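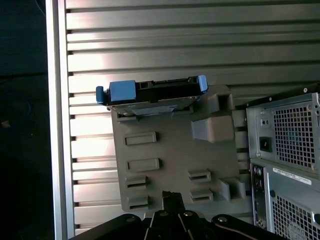 How long should a student department keep its project files before deleting them?

Two years after the final grade covers nearly every request we found, provided the report itself and the raw measurements are kept longer.

Retention of Student Project Data
Arvid Sjögren and Njål Halvorsen

1. Background
The building physics course produces indoor temperature logs, drawings, spreadsheets and drafts. Until last October each group stored its files wherever it liked. When the Clima group wanted to compare its results with an earlier study of the Blomqvist building, the report was available but the logger files were not. The comparison had to be made from printed charts.

2. Method
We went through the shared folders of eight finished projects and sorted every file as raw data, working file or final product. We also read the help desk requests for old material over a period of 365 days and noted the age of the file each person asked for.

3. Results
Working files took up most of the space. Many were copies of the same spreadsheet with a new date in the name. Requests were mostly for raw data and final reports, and most came from students in the next year's course. Only two requests concerned working files, both from the Tritach project, and both came in before the grade was final.

File names were a larger problem than expected. In the Matach folder the sensor numbers did not match the room plan, and we could not tell which log belonged to the north stairwell. Those files are complete but of little use.

4. Proposal
Raw data and final reports should be kept without a time limit. Working files should be deleted two years after grading. Each folder should include a short text file listing sensors, rooms, units and the time zone of the logger – the last item was missing in all the folders we checked.

5. Limitations
Requests made in person were not recorded and are not part of the count. Video files were left out.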